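Setting Up a Freestanding Clothes Rack for a Small Room

Home » Storage » Clothes racks

Updated September 4, 2025

These instructions cover a two-post wooden rack with a single rail and a low shoe shelf. They apply to the Hutapea and to most racks of the same pattern. For wall-mounted rails, see the separate page.

Before you start

Measure the floor space and the height to the ceiling. The Hutapea is 809 mm wide between posts. Allow 70 mm of clearance past each post so the sleeves of the end garments hang free. If the rack goes near a heater, follow the clearance in the heater's manual.

Tools: a 5 mm hex key, a tape measure, a spirit level, a soft cloth.

Assembly

Lay both posts on a blanket with the pre-drilled holes facing up. Fit the lower rungs first and leave the bolts finger-tight. Fit the hanging rail, stand the rack upright, then tighten all bolts in turn, starting at the base. Tightening the rail first pulls the posts inward and the last rung will not seat.

Check the rail with the level. On an uneven floor, put a felt pad under the low side. Do not correct the level by loosening the rail. 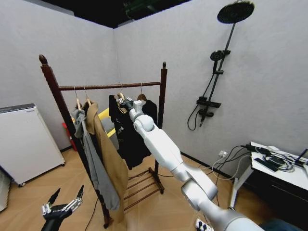
Weight distribution is the usual cause of a leaning rack. Hang the heaviest garment close to a post and fill inward from there. Use one hanger per heavy item. Sort by colour only after the weight is settled; with the grey and tan pieces together on the left and the black ones on the right, both halves of the rail carry a share of the load. A full-length coat like the tan one comes down nearly to the floor, so leave the part of the shoe shelf under it clear or keep flat shoes there.

Spacing

Leave a gap between groups wide enough for a hand to reach the hanger hooks. Point all hooks the same way, open side to the back. To remove a garment, lift the hook clear of the rail before pulling forward. Dragging a hook along the rail marks the finish.

Knitwear should be folded and stored elsewhere. Damp clothes should not go on a timber rack.

Maintenance

Retighten the bolts after the first month and again every July. Wipe the rail with a dry cloth. Light scratches on dark timber can be treated with Kondex wax, one thin coat, left overnight before rehanging.

Spare parts

Rail bolt set: part 573. Replacement rungs are sold singly from the Troltcombe store. Quote the post height when ordering.

Text: Raluca Bucur. Checked by Ilari Kauppinen.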